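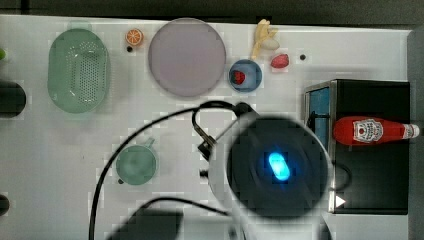

Play food and dishes on the white table, with the green colander at the left.

Washing and Sorting the Play Kitchen

In our house the play kitchen gets washed two times in a year, once in spring and once in September, when the children are back in school and I have the table for myself. I write down how I do it, because my cousin Niloufar asked me three times on the telephone and I always forget a step.

First, take everything out of the box and put it on a white or very light table. I did this before on the brown kitchen table and I lost small parts all the time. On white you see the dark pieces immediately, also the little round black ones, which otherwise go on the floor and then in the vacuum cleaner. Do not pile the things. Leave space around every piece, so you can pick it up and look at it from both sides.

Sort by how it must be washed

Many people sort by food and dishes. I find it better to sort by how the thing can be washed.

Smooth and hard pieces, like a plate or a small bowl, can go in the sink with warm water and a little dish soap. Use your hand to test the water. If it is too hot for your hand, it is too hot for thin plastic, and the plate will not lie flat any more.

Soft pieces, or pieces where you do not know what is inside, I wipe only. A cloth, well squeezed out, with one drop of soap, and then a second cloth with clean water. If the piece has a hole somewhere, the water goes in and stays in, and after some weeks it smells.

Fruit with many folds, for example a banana with the peel open, needs a soft toothbrush. Brush from the middle to the end of each strip. If you brush in the other direction you pull on the thin place where the strip begins, and this is where ours tore last year. A strawberry or an orange slice also keeps dirt in its pattern, but there a cloth around the fingertip is enough.

Anything with a cable or a battery does not go near the sink. Take the battery out, wipe the outside with a damp cloth and dry it at once.

The colander does the work

A colander is the best helper for this job. Put the small fruit inside, rinse with the shower of the faucet, shake, and leave it standing on a folded towel. A long oval one is more practical than a round one, in my opinion, as it lies across half of the sink and you have the other half free. Wash the colander itself at the end. Go through the small holes from the outside with the toothbrush, because the dirt sits there and from the inside you only push it around.

Dry longer than you think

I let everything dry for 14 hours, that means from the evening until the next morning after breakfast. Turn the bowls upside down, but put one edge on a spoon so that air can come under. Ivana Escobar, my neighbor, dries hers on the oven rack with the oven off. It works well, but please put a note on the oven door! She had to scrape one carrot from the rack.

Small stains

For red and brown marks on light plastic, mix baking soda with water until it is like toothpaste. Leave it for 9 minutes, then rub gently and rinse. I tried also lemon juice and it did nothing, or maybe I was not patient. Marks from ballpoint pen I could not remove with any of this. If somebody knows a way that does not take the color off, write to me.

Do not use bleach on colored pieces. The purple and green ones get pale spots and you can't bring the color back.

Putting away

I keep dishes in one low box and food in another, both without lid. Children put things back in an open box, but a lid they leave on the floor. Heavy or big appliances stay on the shelf and not in the box, where they scratch everything under them.

Before the food goes in the box I look at each piece one more time. Cracked pieces with a sharp edge go in the trash. Very small pieces go in a jar with a screw top on the high shelf, and they come down only when the big ones are playing and the little cousin is not visiting.

If you have a piece and you do not know to which set it belongs, keep it for one season in the jar. Last time I threw away a half egg, and in the same week I found the other half behind the radiator.

Next on this page: how I wash doll clothes without losing the buttons.

Keyvan Alipour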